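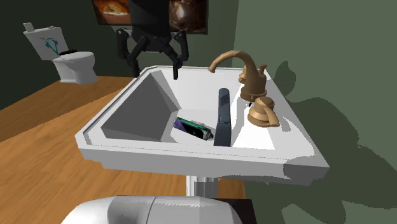

The simulated bathroom at Zurkden, with a spray can waiting in the sink.

I'd been wanting to get to the Zurkden open day for ages, mostly because I hate cleaning the bathroom and somebody had told me they were working on it! Doors opened in March, at an old warehouse full of extension leads and very good biscuits.

The bathroom exists only on a screen. Sandro Testa, who showed our group round, spends his days dropping things into that sink and asking the arm to fetch them out again. A can on its side is a nasty one, he told us (sloping basin, a tap in the way, and a long dark bar lying right beside it). He gave it 100 goes that week and it managed 13. I laughed, then felt mean - my own kids would score lower.

Next door Eamon Cronin had a real arm called Puvero folding tea towels. It took 5 minutes over one and the corners were lovely. A second one, Farah, was meant to be stacking shelves but was having a software update, so we got more biscuits.

So can they do the chores yet? Not mine. I asked Sandro when one might scrub round the taps and he went off to find the next group. They're open again at 4 tomorrow if you fancy it.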